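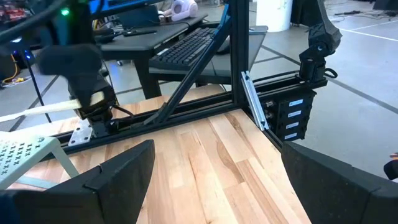
## 4. Fitting the top and squaring the frame

You should now have a standing black frame and a wooden top leaning against a wall, looking expensive. This section of the Pollholm bench guide brings them together. Set aside 30 minutes, or an evening if you're helping a relative.

**Caution:** The top is heavier than it looked in the store. Lift it with two people, and agree on which way is "left" before anyone picks it up.

1. Lay the butcher-block top face down on a blanket. The good face is the one you like better.
2. Rub one coat of Draluta oil into the underside and wipe off the extra. Skipping the underside is popular, and so is owning a cupped bench top.
3. Leave it overnight. Spread the oily rags flat outdoors to dry. A balled-up rag can catch fire by itself.
4. Turn the top over and set it on the frame with the long black rail at the back.
5. Drive the screws up through the slotted brackets until they touch, then back each one off a quarter turn. Wood moves with the seasons and will do so with or without your permission.
6. Stand the upright post against the rear rail and start its bolts by hand.
7. Fit the diagonal brace between post and rail. Leave everything finger-tight.
8. Check the corner with a square, tighten the brace, then check again. It will have moved. Loosen, nudge, repeat.
9. Tighten the remaining bolts, working from the rail upward.

**Note:** The short bracket plates come in more than one finish, silver and white among them. They are the same part (no. 1437). We buy what Lanz has in stock.

### Oiling the good face

Wipe on a thin coat with the grain, wait 30 minutes, and buff off whatever hasn't soaked in. Dark streaks in the strips are grain and can't be sanded out, though customers have tried – one of them nearly reached the floor.

Oil again every October, before the heating comes on. If you use Visamora wax instead, keep using it. Oil won't soak in over wax, it just sits there getting sticky and collecting sawdust.

**Caution:** Don't stand on the bench to reach the top of the post. Use a ladder.

Continue with section 5, Leveling the feet.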